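Bomdale Tool Library: Questions We Get Asked

Print this page | E-mail this page
26 shares | 4 comments

What is a tool library?
It works like a book library, except the items are heavier and come back with more sawdust on them. You join, you borrow a tool, you use it, you return it. We have 1,246 items on the shelves, of which a surprising share are hammers. Please stop donating hammers.

Who can join?
Anyone over 18 who lives in Bomdale or the villages on the Prader bus line. Bring a photo ID and something with your address on it. A utility bill is fine. A birthday card from your aunt has been tried and was declined.

What does it cost?
Membership is $26 a year. Most hand tools are free to borrow after that. Power tools carry a small fee, listed on the tag, to cover blades, belts and the occasional plug that somebody has mowed over.

How long can I keep things?
One week for power tools, two for everything else. You can renew once by phone or e-mail if there's no one waiting. "I haven't started yet" is an acceptable reason to renew, and by far the most common one.

What happens if I'm late?
A dollar a day per item. After a month we call you. After two months Ingeborg Harms calls you, and people tend to find the item quite quickly.

Can I reserve something?
Yes, up to three weeks ahead, through the Bestell page on our site or at the desk. The tile saw, the carpet cleaner and the tall ladder go fast in spring. The apple press is booked solid in fall and can be had any day you like in February.

Do you lend single tools out of a set?
No. We did once, and we now own most of four socket sets. Sets and tool rolls go out whole and come back whole. Check the contents against the card at the desk before you leave, while it's still our problem.

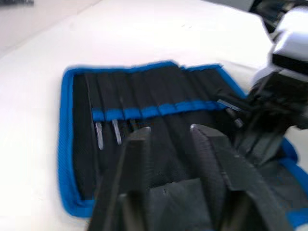

BORROWING AND RETURNS

Do I have to clean things before I bring them back?
Yes. Brush off the dirt, wipe off the oil, scrape off the plaster. Tools returned dirty cost you $5, and the money goes toward rags. Fabric rolls and bags should be shaken out over your own floor.

I broke it. Now what?
Tell us. Tools wear out, and if it failed doing the job it was made for, you owe nothing. If you used a chisel to open paint or a level to stir it, you'll be paying for a replacement. We can usually tell.

I lost a piece.
Look in your car. Then look in the pocket of the pants you were wearing. If it's still gone, we charge what the part costs us and not a cent more.

Can my brother-in-law use it?
The tool is signed out to you, so whatever he does with it, you did.

Will someone show me how to use it?
For anything with a blade or a motor, we insist. It takes ten minutes at the desk, and you sign to say you listened. Detlef Kohlhase also runs an evening class on Thursday at 7 p.m. covering drills, saws and how to hang a shelf that stays hung. The class is free to members. Bring your own safety glasses or wear ours, which flatter no one.

Do you sharpen things?
Chisels, plane irons, garden shears and kitchen knives, $3 apiece. Leave them wrapped, with your name on the wrapping. We don't do scissors. We've had disagreements about scissors.

DONATIONS

What do you take?
Working tools with safe cords, ladders without a history, and garden gear in one piece. We are always short of clamps. See above regarding hammers.

Can I get my donation back?
You can borrow it, like everyone else.

VISITING

Where are you, and when are you open?
Behind the old Hellwig feed store, green door, parking on the gravel. Evenings from 5 to 8 on weekdays and mornings on the weekend. We close for all of August, when half the town finally starts its projects and discovers this line.

Print this page | E-mail this page
Was this page useful? 4 comments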